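Recreation room: hinge brackets and other small repairs

June 21, 2022

The hinge work in the recreation room is finished apart from one seam I will come back to. I am writing it up mainly so that I can find the screw lengths again next year, and because Ute Brandes asked what had been done with the budget.

The brackets are molded plastic, dark gray, and they came from Odia in a bag with no drawing. Each has a wide plate on one side, a smaller tab on the other, and a stepped section between them. The old ones were a slightly different outline, so the existing pilot holes could not be reused on the tab side. I plugged those with glued dowel and drilled again the next morning.

Pilot holes were drilled undersize and by hand. The wood is soft enough that a cordless driver on any setting will strip it, and a stripped hole here means another day waiting for glue. Set the wide plate first, leave its screw a half turn short, line up the tab, then tighten both.

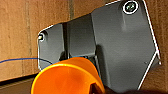

The second thing to watch is the step. If the plate is seated on old varnish it sits high, the step carries the load, and the part flexes every time the hinge moves. I scraped back to clean wood with a cabinet scraper. Sandpaper rounds the edge of the patch and makes the problem worse.

Cost of parts came to 41 euros, including dowel, glue and one replacement bit. Drudero quoted 300 for the same job in metal. The metal version is stronger, but the screws would still be going into the same wood, and the wood was what let go last time.

I did not use washers. Helmut Bauerfeind used them on the earlier set and they held the heads proud of the recess, where they caught on sleeves.
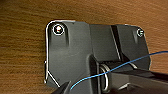
Hinge bracket on the wood, fasteners in both upper holes.

For anyone doing the same job, the order I would use now is to mark everything with the old part still on, remove one bracket at a time, and never have two off together. I had two off together in May and spent an evening getting the alignment back with folded card.

The remaining items on the list were furniture. The foosball rods were wiped down and given a drop of silicone at each bearing, applied from the outside. Oil of any kind collects dust and then leaves a gray ring on the rod. The air hockey surface was cleaned with a damp cloth only, and the holes were left alone. I have seen people go at them with a pin, and it enlarges them unevenly. 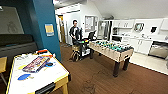

Wolfram Sperling
Facilities and workshop

The two tables should keep their present positions. With the foosball table on the diagonal there is elbow room at the rods, and the way to the kitchenette stays clear. Kai Wunderlich has asked whether the couch could move to make space for a third table. I measured, and the answer is no unless the third table is a folding one.

Still open: the seam above one of the brackets, where two boards meet. It has not moved since I marked it with pencil, so I will check it again in 12 weeks and leave it unfilled until then. The spare brackets are in the workshop, second drawer, in the Odia bag with the leftover dowel.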